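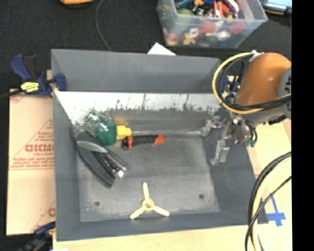

The stapler, in its gray bin.

Hi, I'm Lovely Catacutan, and I run Kollier, a little bookbinding and zine school up one flight of stairs on Gradisero Street. If you've landed on this page you're probably wondering who we are and whether you need to be good with your hands to come here. You don't! I wasn't.

I started out making photocopied booklets of my grandmother's recipes. She cooked by feel, so half the measurements were things like "until it looks right," and I spent a whole winter following her around with a notepad. The first booklet was folded crooked and the staples missed the spine by a mile. My cousins loved it anyway, and then their friends wanted one, and I ended up making 200 of them on my kitchen table. By the end of that I had a very sore wrist and a long list of questions about paper.

Some of those questions got answered by Precious Ambrosio, who was teaching an evening class in Coptic binding at the Panganiban arts building. I took it twice (the first time I sewed my cover on upside down). When the building stopped renting to evening classes, we started looking for a room together, and we've been in this one ever since. Precious teaches all the sewn bindings and boxes. I do the zines, pamphlets and anything with staples in it, plus the emails.

Our beginner class is called First Fold. It runs for 4 evenings, starts at 6:30, and you go home with a pamphlet, an accordion book, a long-stitch notebook and one thing of your own choosing. We keep the groups small so you won't be waiting around for the paper cutter. Everything you need is on the tables when you get here, thread and needles and board included. Bring an apron if you care about your shirt — the glue is washable, mostly.

After that there are longer courses in case binding and box making, and an open studio in the afternoons for anybody who has finished First Fold. People come in to work on all kinds of things. We've had wedding guest books, a field guide to one single backyard, a union newsletter, and a poetry chapbook that went through three different titles while the glue was drying.

Every February we put on a swap called Videvitz. You make up to 50 copies of something, anything at all, and trade them away across the tables until you run out. Last time we counted 307 booklets on the way in, and I took home far more than I have shelves for. It's free, kids are welcome, and there's soup.

We also go out to schools and libraries. If you teach and you'd like us to come by with a box of paper and some long-arm staplers, write to me and tell me how old your students are and how much time you've got. One class period is plenty for an eight-page zine.

The stairs are steep and we don't have an elevator, I'm sorry to say. If that's a problem, we can teach any of the beginner classes in the ground floor room next door, so please ask when you sign up.

Come up and say hi. The door sticks a bit, so give it a push.

Lovely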